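Subject: Re: [lubes-trade] Group I supply and drum prices for the second half
From: Wanda Kołodziej
Date: Feb 25, 2020

Answering the questions from yesterday in one message, as three of you wrote to me separately about the same thing.

We blend gear oil and hydraulic oil at the Nurnis site and buy nearly all our base stock through Costache. What follows is how it looks from a small blender. The larger plants have storage and can wait out a bad quarter. We can't.
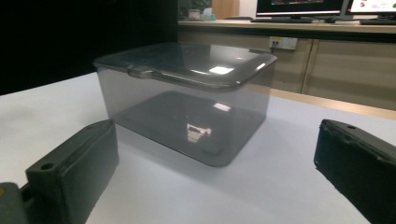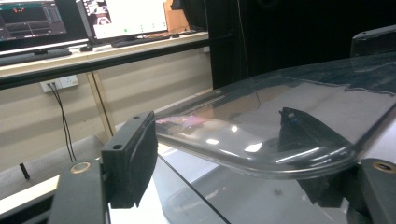
First, the quoted part, so people who joined the thread late can follow:

> Costache has told its customers that the heavy neutral grade
> will be on allocation until June. We were buying 17 tonnes a
> month and have been offered 12. Is anyone else seeing this,
> and has anyone moved their gear oil over to a Group II stock
> with a thickener? Our customer at Distar is asking for a
> fixed price through the year and I don't want to sign
> anything until I know what I can get.
>
> Also, is anyone getting drums on the old terms?

On allocation: yes, we got the same letter. Our cut was smaller than yours, I think due to our contract being older. I called and asked whether the missing volume would be made up after June and the answer was no. They will go back to full quantities if the refinery restarts the unit on schedule, and that is as far as they would go. I would plan on the lower figure for the summer too.

On Group II: we tried it last year for one product, the 220 gear oil. The blend met viscosity without trouble. What gave us problems was additive solubility. The package we use was made for Group I, and after 26 days in the storage tank we had a haze at the bottom and had to filter the batch and test it again. The additive supplier has a newer package that is supposed to handle it. It costs more per tonne and the treat rate is higher, so check your numbers before you count on the cheaper base oil paying for it. Seal swell was also lower than before. Two customers with older gearboxes asked us to keep them on the original formula and we did.

If you do change, send a sample to Distar before you quote. Their lab wants to see the whole set of tests again for any change of base stock, even if the product name stays the same. Last time that took them five weeks.

On the fixed price: I would not sign one for the year. We offer a quarterly price with a formula tied to the published base oil number, and a ceiling for the first quarter only. Most of our buyers took it. One went to Skukitton, who gave them a flat price for six months, and I have no idea how they are covering that.

On drums: no, the old terms are gone. We now pay on delivery for new steel drums and 30 days for reconditioned. Our last load of reconditioned was 93 drums and several had rust inside the bung, so look at them before you sign the paper. We sent those back and got a credit.

I don't have anything useful on freight. Rail has been normal for us and we don't use the port.

If anyone has run the newer additive package in a 320 or 460 grade, please post to the list so the rest of us can read it too.

Wanda Kołodziej
Purchasing, Nurnis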